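The Green Room Boards > Celebrity Talk > Parties, Premieres and Red Carpets

Thread: The Skumano after-party pictures, who else has been up all night with these?

marigold_lane
Posted Jul 23, 2019
All right, friends, I know there's a general thread for the movie but I think the party deserves its own, and if the mods want to merge it later they can. I made a pot of tea, sat down to look at "just a few" of the pictures from the Skumano after-party, and the next thing I knew my tea was stone cold and I had looked at all 305 of them on the Wonska gallery. No regrets!

My favorite by a mile is Bindard and Toàn Hồ squeezed onto that little green sofa, both of them laughing so hard that her earring has come off and is sitting on his shoulder. These are two people who supposedly haven't spoken since the recasting business, and there they are, sharing a plate of cake. I got a little misty, I don't mind telling you. I do love it when people make up.

Who was your best dressed? Mine was Toàn in that rust velvet jacket, even in July, even in what must have been terrible heat.

petunia_press
Sweet post, Marigold, and I hate to be the one with the umbrella, but I don't buy the sofa picture for a second. They have the same publicist now. The movie opens in August. Two stars who "aren't speaking" get put on a sofa right under the one good lamp in the room, and the house photographer happens to be standing there? I've been following this stuff since the supermarket checkout magazines and I know a posed picture when I see one.

I will give you the velvet jacket, though. Gorgeous.

marigold_lane
Oh Petunia, you can hold the umbrella, I'm still going out in the sunshine! Even if somebody sat them down there, I don't think you can fake that kind of laughing. Her eyes are completely shut. If I were posing for the world with my ex-costar I'd keep my eyes open and my chin up, believe me.

hollis_in_the_balcony
She's an actress. Laughing with her eyes shut is part of what she's paid for.

That said, I'm with Marigold on this one. There are 7 pictures from the sofa in the gallery, if you put them in order (the gallery has them scattered all over the place, I had to go by how much cake was left), and in the first couple they're sitting stiff as boards at opposite ends. It's only later on that they've slid together. If it had been set up they would have skipped the awkward part, or at least left those ones out.

Best dressed for me was Yáñez in the yellow pleats. Everybody on the other board is calling it a lampshade and I think they're being mean.

DeeDeeFromDayton
It was a lampshade, Hollis. I say that with love, because I would wear it to my niece's wedding if I had the shoulders for it.

Can we talk about the speech, though? My cousin's roommate was working coat check (I know, I know, everybody's cousin's roommate works coat check, but she really does, she did the spring gala too) and she says Yáñez talked for 45 minutes. At a party! With people holding little plates! She thanked her agent, her dialect coach, her dentist, and then went back and thanked the agent again.

petunia_press
Now that I believe completely.

tallulah_b
Hello everyone, longtime reader and I only post when I can't help myself. I want to put in a word for Yáñez, who was in just about every scene of a movie that took two years to shoot and had her name left off the first poster. If she wants to thank her dentist, let her thank her dentist. I also don't think 45 minutes can be right, DeeDee, because she's in the balcony pictures and the dancing pictures too, and she has changed her shoes in between.

On the feud, I think you're all giving the recasting too much weight. Toàn said on the radio last winter that he sent Bindard flowers when it happened and she sent back a fruit basket. People who exchange fruit baskets aren't enemies — they're busy.

DeeDeeFromDayton
Fair enough, Tallulah, I'll go back and ask about the 45 minutes. It may have felt longer with the coats. And please post more often, you're a calming influence around here.

petunia_press
A fruit basket is exactly what you send an enemy. A friend gets a phone call. I have an aunt who sent fruit baskets to half of the people she wasn't speaking to, and every one of them knew what it meant.

marigold_lane
Petunia, your aunt sounds like someone I'd want at my party and on my good side!

I've gone back to look at the balcony set after what Tallulah said, and she's right about the shoes, silver in one lot and flat black in the other. I also spotted that the man behind Toàn in the cake pictures is the director, asleep or very close to it. Somebody go and look and tell me if I'm dreaming.

hollis_in_the_balcony
You're not dreaming. He's holding a fork, too.

I'm rewatching the trailer tonight and then going through the dancing pictures properly, if anybody wants to keep me company. Petunia, I'm saving you a seat even though you'll grumble the whole way through. Snacks are ready.
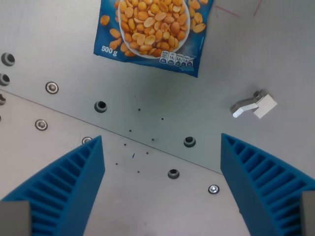 Peanuts for the trailer rewatch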